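Unit 4 – Cooktop controls and cookware placement
Reading: Malinowski, pp. 81–92. Bring the worksheet from February.

## Knobs and markings

- Read the printed marks around a knob before turning it. Layouts differ between makers.
- A knob set apart from the row often has a separate job. Check the manual for which one.
- An indicator light tells you something is on – it does not tell you which burner.

## Pans

- Match the pan to the burner.
- Turn handles away from the front edge. A handle over the side is acceptable only if no one works or walks there.
- Keep clean dishes on the counter, clear of the burners.

Compare the handle directions of the two pans on this stove, and find the knob that stands apart from the other four:
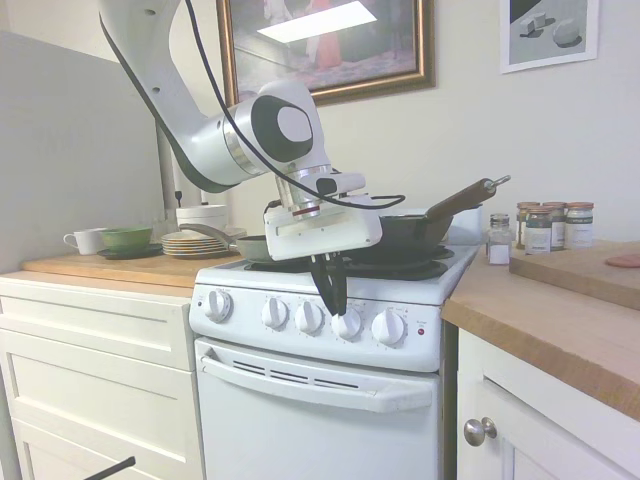 ## For next time

1. Sketch your own stove's control panel, with all markings.
2. Note where pan handles point when you cook. Half a page, to Jasmina Gashi, room 346.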